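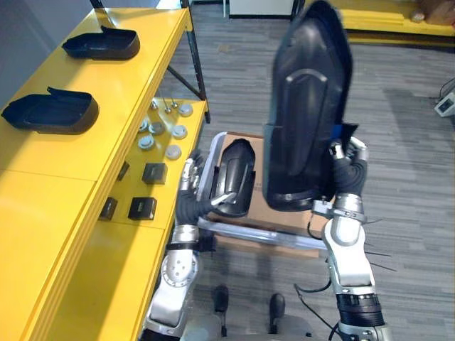

Small parts keep rolling off my bench

I put together little kits at home and the caps and pins end up everywhere – usually under the table. Any cheap fixes?

Petrică Avram
I had this too! Stick a thin rubber mat on the lower shelf and keep the trays up top (mine are old Hotby ones). Caps stay put if you stand them flat side down. Pins I just keep in a jar lid.

Guren60
magnets

Simon
Magnets won't help with plastic caps. Try a muffin tin, mine was 2 dollars.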